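March, bench notes, mixed tray task

Started 9:40. Arm homed fine on the second try. First try it stopped short on the wrist joint with the usual fault, cleared it from the Virier console and went again.

Changed the leader arm scaling before recording anything. Dorothy had it set so that a small hand movement gave a large one on the follower, good for getting across the table but bad once the fingers are between two objects. Cut it back. Reaching for the boxes now takes a bigger sweep from the operator and my shoulder knows it, but the last bit of the approach is much steadier. Dorothy tried it after me and agreed to leave it for this set.

Count at the start of the session was 332 demonstrations kept. Target for the Draltar set is 3000, so no point being precious about single takes. If the grasp slips twice, stop, mark it bad, next one.

Cloths first. The muslin ones are easy to grab and hard to let go of cleanly. What works by hand: fingers straight down, open, over a fold that stands up, close, then lift straight up and wait before moving sideways. If you move sideways right away the cloth drags whatever is under it. I lost the football over the rim that way. Kept that take in the reject folder, might be useful later for the failure labels.

The heart-patterned piece is thinner and bunches better than the other two. Did most of the early takes on it.

Spiky balls: the filaments hide where the body is. Close more than looks right on the video. Dorothy closes until the motor current jumps and then stops. I was going by eye and dropped a lot more than she did. Switched to her way after lunch.

Cans are still bad when they lie on their side against the mesh. The finger catches the rim of the tray. Tried rotating the wrist so both fingers go in along the rim, which is better, but the leader's wrist runs out of travel before mine does. Woltska say the longer wrist link is on order. Until then start each can take with the leader already turned, and re-zero.

Latency was worse between 2 and 3, enough to feel. Moved the Lambert logging job to the other machine and it went away. Should have done that at the start — it was in last month's notes.

Stopped at 4:15 with 100 new takes kept. Rejects not checked yet.

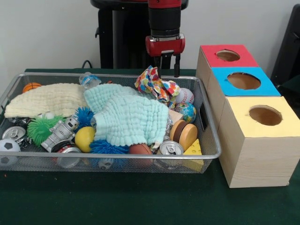

Tray and box setup

Layout for the next set. Fingers open over the heart fabric before each take, red box at the back, blue in the middle, yellow at the front. Leave the mint cloth over the center so the operator has to deal with it. Check the holes line up with the tape marks before recording. Dorothy to redo the camera calibration first thing.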